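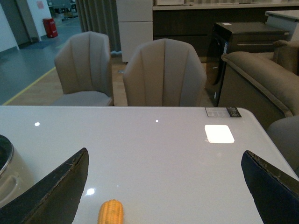 Chapter 4
Showing the Arm What You Mean

Before you start: Chapter 3 (joints, grippers, the stop button). Have the logbook open. You will need it by page two.

4.1 Why show and not tell

Try writing down how to pick up a toy corn cob. Every move. Where the fingers go first, how wide, how low, when to close, how hard, when to lift. Most students get to line nine or ten and quit. The hand knows it, the pencil doesn't.

So we show the robot. A person moves the arm through the job, the arm records, and later a program learns from the recordings. One recording, start to finish, is a demonstration. Some labs say "episode". Same thing for our purposes.

Two ways to do it, and this chapter covers both.

By hand. You hold the arm itself and push it along. Motors go slack, or nearly. Old method, still good. Fast to learn. Trouble is your own arm gets in front of the cameras, and you get tired by lunch.

By remote control. You hold something else, a small copy of the arm or a pair of handles, and the robot follows. Your body stays out of the way. You also lose most of your sense of touch, and that matters more than beginners expect. People squeeze too hard the first week. All of them.

4.2 What the wrist camera sees

Most of the setups in this book carry a small camera near the gripper. Get used to its view, it is a strange one. The fingers are always there, coming up from the bottom corners, huge. The toy you want may be half out of view right when you are closest to it. Furniture across the room shows up fine and is no use to you.

Shiny tables are hard. Ceiling lights bounce off a glossy white top and show up as bright spots, and the spots slide around when the wrist moves. A person ignores them. A program has to learn to, and it only learns if the demonstrations have enough variety in them. Change where you start. Change the height. Turn the lights down for some runs and write down that you did.

Check the finger pads too. Edges wear and fray with use. Worn pads are ok for practice but note it in the log, becuase a grip that holds on new pads may slip on old ones.

4.3 How many is enough?

Depends on the job. In the Pelldale exercise (end of chapter) the class set had 682 demonstrations of one task, put the vegetable in the pot. Sounds like plenty. After review, 358 were kept. The rest had long pauses, a dropped toy with no second try, or an operator who changed plans halfway through.

The bigger Tranedia set runs to 2,140 over several tasks and was cleaned the same way. Expect to throw work out. Plan the hours for it.

Bad reasons to keep a run: it took a long time, it was your first good one, it was almost right.

A miss followed by a clean recovery is worth keeping. The program needs to see what to do when the fingers close on air. Mark it "recovery" so it can be found again.

4.4 Before the first recording

Home the arm.
Open the gripper all the way.
Look through the wrist view, not at the table.
Say the task out loud in one short sentence. If you can't, the task is two tasks.
Record. Move at a steady pace, slower then feels natural.
Stop when the job is done. Don't drift.

The Brokden handles used in Labs 4A and 4B have a dead zone near the center. Small moves of the hand do nothing, then the arm jumps a little. Practice for 22 minutes without recording. The Pirihi copy arm has no dead zone but it is heavier, so rest your elbow.

Words to know: demonstration, episode, operator, leader arm, follower arm, recovery, dead zone.

Section 4.5 starts with hand guiding. Bring the logbook.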